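Room Safety Walk-Through: Hurnwood, Upstairs Workroom
Checked by: Genowefa Jasińska
Date: 21 October 2019
Copies to: Jhonatan Montoya, Tahsin Kodikara

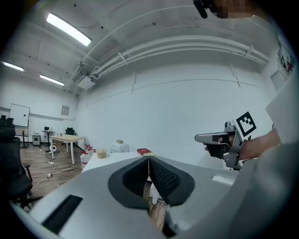

Workroom, looking past the white table toward the whiteboard.

Hi all, my turn with the checklist again! Same marks as always: OK means leave it alone, FIX means somebody's name goes next to it, and WATCH means I'm a little twitchy about it and will look again in December. I've put my comments under each line (I know the form only gives us one box, but I've never once managed to fit in the box).

1. FLOORS AND WALKWAYS

1.1 Floor sound, no lifted boards or splinters - OK
I walked the whole wooden floor in thin-soled shoes and then did the stretch by the door again. No wobbles, no snags. I do love this floor.

1.2 No cables across walking routes - FIX (Jhosep)
The white power cable and its power strip are trailing across the floor, and that's my big one for this visit. White on wood shows up better than black would, I'll give it that, but you don't look at your feet when you're carrying something. Jhosep, could we run it along the wall? If it really has to cross the room, please get a proper floor cover for it. Tape doesn't count, we tried tape at Fallden and it peeled up and became its own trip hazard.

1.3 Nothing stored on the floor - WATCH
There's a white round thing on the floor under the wooden-topped table. It's tucked well in, so I don't expect anybody to fall over it, but if it has a home, please take it home.

1.4 Main route at least 36 inches wide - OK
Measured at the tightest spot with the chairs pushed in. With the chairs pulled out it's another story, see 3.2.

2. ELECTRICAL

2.1 Power strips not daisy-chained - OK
One strip, straight to the wall. Thank you!

2.2 Power strips off the floor where possible - FIX (Jhosep)
Goes with 1.2, so do them both in one go. I'd like the strip mounted up under the wooden-topped table, six inches clear of the floor at least.

2.3 Cords free of cuts, kinks and scorch marks - OK
I ran my hand down the long white one with everything switched off. It's dusty, but I found no damage.

2.4 Small appliances stable, with room around them - OK
The little black-and-white appliance over by the left wall sits steady and has air around it. Please don't start piling paper on it.

3. FURNITURE

3.1 Tables steady, no sharp edges - OK
I leaned on both (I'm not a small woman, so that's a fair test). The white one and the wooden-topped one with the white legs are both solid.

3.2 Chairs in good repair and parked when not in use - WATCH
Both office chairs roll fine and neither one sinks. The black mesh one does like to drift out into the open, though, and I've barked a shin on it before. Push it in when you get up, please.

3.3 Tall or narrow furniture can't tip easily - WATCH
The tall round side table is the one I don't quite trust. It passed my gentle nudge, but keep heavy things off it. Efe, you asked if it could hold a second monitor - no, sorry!

3.4 Whiteboard and stand secure - OK
No sway when I wrote on it, and I pressed hard.

4. CONTAINERS AND SUPPLIES

4.1 All bottles and jugs labeled on the side facing out - FIX (Tahsin)
The two white bottles with the red caps and the white plastic jug are grouped together at the end of the white table, and I couldn't tell from across the room what's in any of them. I want to be able to read it without picking anything up. Tahsin, big letters, please, and a date on each.

4.2 Liquids kept back from table edges - WATCH
They're all down at the left end, right where a sleeve or an elbow goes by. A shallow tray would make me happy. I think Galbraith still has a couple of spare ones.

4.3 Work surfaces reasonably clear - OK
A red book, a small tan round container, and a white box with a little brown box riding on top. That's tidy by our standards! Just don't let the stack grow a third story.

5. WALLS, CEILING AND LIGHTS

5.1 All lights working, no flicker or buzz - OK
The fluorescents are nice and bright. I stood under each one for a minute like a person waiting for a bus and heard no buzzing.

5.2 Pipes and conduits secure, nothing hung from them - OK
The white runs up along the ceiling are all clear. Keep it that way when the holiday decorations come out, please. I remember the paper stars.

5.3 Pictures and posters firmly fixed - OK
Checked the small framed picture by the whiteboard and the poster on the other side. The frame is on a proper hook, and the poster corners are all down.

6. STILL OPEN

Cable and power strip: Jhosep
Labels on bottles and jug: Tahsin
Tray for the same: Tahsin, ask Galbraith first
Parking the chairs: everyone, me included

I've set aside $60 for the cable cover and mounting clips, so bring me the receipt. If it comes to more than that, call me on extension 984 before you buy.

Next check is in December, and Jhonatan has the clipboard for that one.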